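I switched this blog over to the Traketti comment plugin in October, after two readers wrote to say the old box ate their messages. I've used it long enough now to say what works and what doesn't. 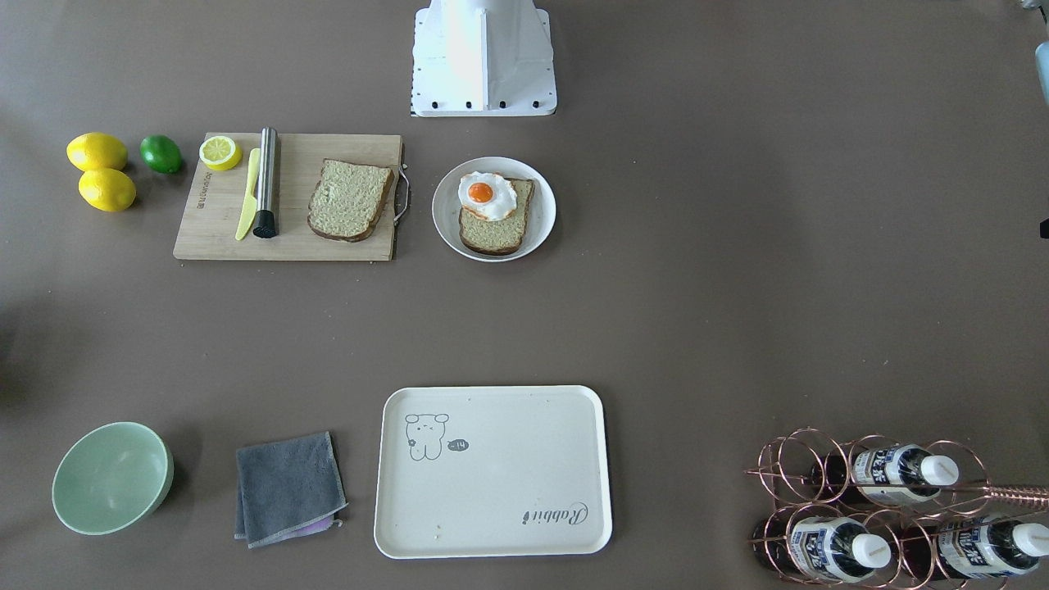
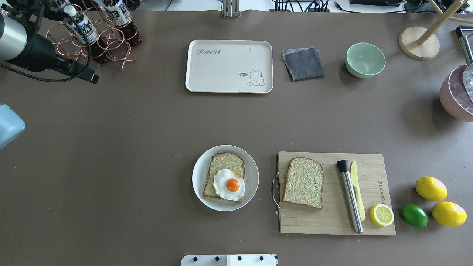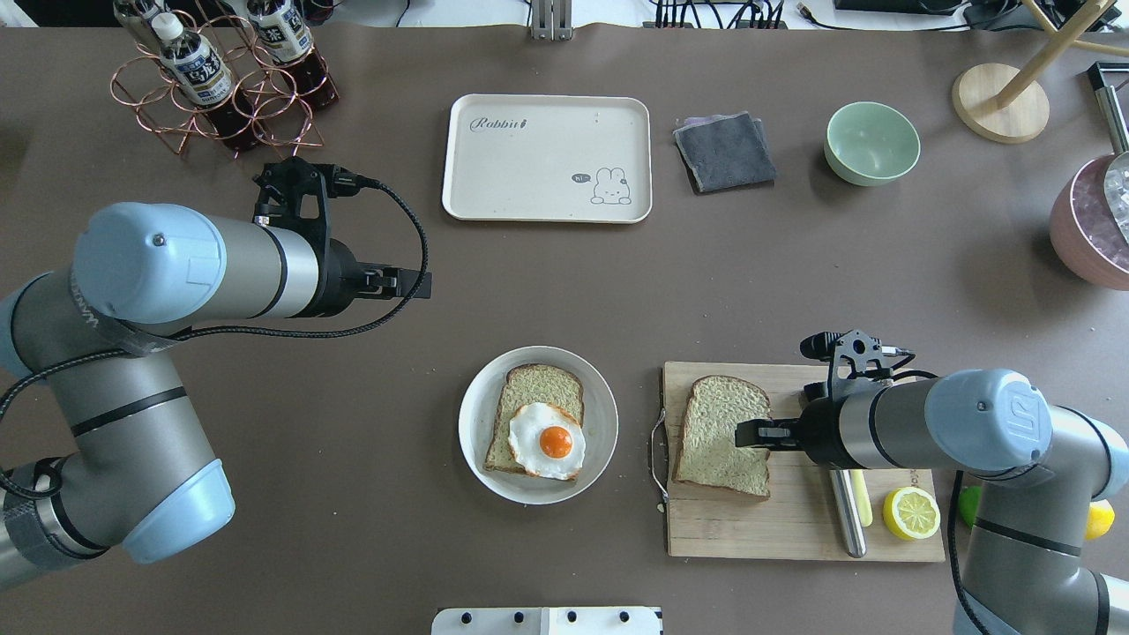

Setup took me most of a Friday evening. The instructions are written for Dobson themes, and mine is a Ririer, so the reply button sat on top of the date until I changed the spacing by hand. Importing old comments went fine. It brought over everything except 58 that had no email address attached, and those had to be pasted in one at a time.

The spam filter is the best part. My giveaway posts used to draw junk links all day, and in the last one only 4 got through. It did hold back a long, kind comment from Erzsébet Sipos, who has been reading since my first month. Check the held folder every few days.

Replies nest five deep and then stop, so a long back-and-forth gets cut into a new thread. Email alerts arrive fast. You can't turn them off for a single post, and on a giveaway you'll want to.

There is no random picker for drawing a winner. I still write the names on slips.

The free plan covers one blog. The paid one is $9 a month and adds comment editing for readers, plus a search box I haven't used much. I'm staying on free for now. If Cundcombe ever fixes their mobile layout I might compare the two again.

Four stars out of five.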